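February, flooring bench, notes from 1715 onward

Picking up from the moisture work on the Salik boards. The Culo job is what started this: customer has cupping along the outside wall of a dining room, the maker's inspector wrote it up as "site moisture," and the claim was turned down. The installer has asked us whether that's fair. I don't want to answer from the letter alone, so I've been going through the warranty wording and the boards side by side.

What the wording asks for:

- Subfloor moisture reading taken before install and written down
- Boards left in the room before laying, cartons opened
- Room humidity kept inside the printed range for the life of the floor
- Expansion gap at all fixed edges
- Claim made in writing with proof of purchase

The installer has the first one. His sheet shows readings from the middle of the room and by the door. Nothing from the outside wall, where the trouble is. The wording only says "readings shall be taken," with no count and no spacing, so on paper he met it. I'd still have liked one near that wall.

The second is a problem. He says the cartons sat in the house but can't say if they were opened. The Ullow warranty, which I pulled for comparison, doesn't care whether they're opened. Salik's does, in a footnote on the back page. I missed it the first time through and had to go back.

Expansion gap: he sent the baseboard measurements and they look fine. Not worth arguing over.

Humidity is the one that bothers me. The range is narrow and the homeowner has no log. I don't know a homeowner who does. If a claim can be turned down for lack of a log, the sheet handed over at the end of the job ought to say so in plain type, and it doesn't. The sheet we got from the installer has care instructions (no steam mops, felt pads under chairs) and a phone number.

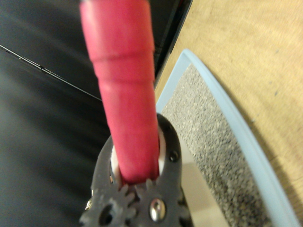 **Floor Coverings Test Shop – Wood and Laminate Bench**

Set up the sample boards after that. Two Salik planks from the customer's leftover carton and two Panagiotou planks of the same thickness off our rack. Ends sealed with wax on one of each, ends left raw on the other. All of them face up on damp felt in the covered tray, lid on.

I picked Panagiotou because it has a similar top layer and a different core. If both brands cup the same amount, then the Salik core isn't the cause and the maker's letter looks better. If only the Salik moves, the installer has something to send back with his appeal. It won't settle the matter either way. A tray on a bench isn't a dining room.

Method, so whoever reads the straightedge next does it the same way:

1. Take the plank out and wipe the underside with a dry cloth.
2. Lay it face up on the flat plate. Don't press on it.
3. Straightedge across the width at the middle of the plank, then at each end.
4. Feeler gauge under the straightedge at the deepest spot. Write down the largest leaf that slides without lifting the edge.
5. Back in the tray, same position as before.

Please don't swap gauges. The old set has a bent leaf and reads high. It's in the drawer with tape around it and should probably be thrown out.

Starting readings are on the tray card. All four planks took no leaf at the middle. The raw-end Panagiotou took the thinnest leaf at one end, which I think is a milling mark, as I can feel a slight ridge there with a fingernail. Marked it with pencil on the back so we don't count it as cupping later.

Wear test on the same two brands, while I had them out. The customer didn't complain about wear, but the Salik carton makes a point of its finish and I wanted a number. Ran 200 cycles on an offcut of each with the medium wheel, fresh paper on both. Salik went dull in the track and kept its color. Panagiotou went dull sooner, and the grain print was starting to lighten on the high spots when I stopped it. Neither went through to the core. So the finish claim holds up, at least to that count, and I'll say so in the reply. It would be wrong to send only the parts that help the installer.

Something I keep coming back to with these long warranties: they cover the finish wearing through, and very few floors come back to us for that. The complaints we get are edges, gaps, cupping and noise, and most of those are listed under exclusions. On the Salik sheet the coverage takes up a short paragraph and the exclusions take up most of the page. Ullow is shorter all around and gives labor cost as well as material for the early part of the term. Panagiotou covers material only, and prorates it. I made a table of the three and put it in the Culo folder. It needs checking against the current versions, as the Ullow copy came off a carton that had been on the rack for a while.

For the reply to the installer, draft points:

- Readings sheet meets the wording as printed
- Can't support him on the opened cartons unless he has a photo or a note from the day
- Expansion gap not in dispute
- Ask the maker for the inspector's own readings and where in the room they were taken. The letter gives a conclusion and no figures.
- Suggest he gets a reading at the outside wall now, and one in the crawl space if there's access

I haven't put anything in there on the downspout. He mentioned over the phone that it empties near that corner. If so, the maker may be right about where the water came from, and the homeowner should hear about it whatever happens with the claim. Will call him back and ask before the reply goes out.

Left to do: read the tray, check the felt is still damp and top it up from the jug if not. Order wheel paper, we're on the last pack. The humidity meter on the rack side needs a battery, so use the one by the door until then and write down which one you used.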